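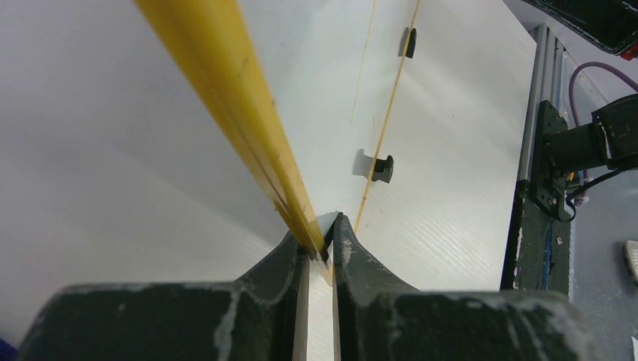
Bench log, May, 7:40 am

Read the Plinside handling guide again before starting. It says to swap finger pads every 900 cycles. No test behind the number that I can find, and nothing about what was being gripped. Thin stock and blocks can't wear a pad the same way. I'd like to see where 900 came from before we copy it into our own rules.

Same complaint about the force cap. Essien wants one limit for all parts. Fine for the shop door sign, useless for a narrow rod, where the question is whether it turns in the jaws once the arm moves.

What I'm willing to sign for now:

- Jaw faces wiped at the start of a shift. Inner faces, that is. Scuffs on the outside of the fingers are cosmetic and don't go on the fault sheet.
- Speed held to 400 mm/s with any long part in the grip. Itent allows more. They can come and watch the far end whip.
- After any bracket gets loosened, 3 slow picks with a hand on the stop.
- Cable check along the rail, by eye and then by hand. By eye alone is how we missed the last one.

The Brilleo checklist has up to 7 signatures per changeover. I don't believe that many people look at anything - they look at the signature above theirs. Cut it to one and make it the person running the cell.

Still open: pad wear log. Start it with rods only, no target number yet.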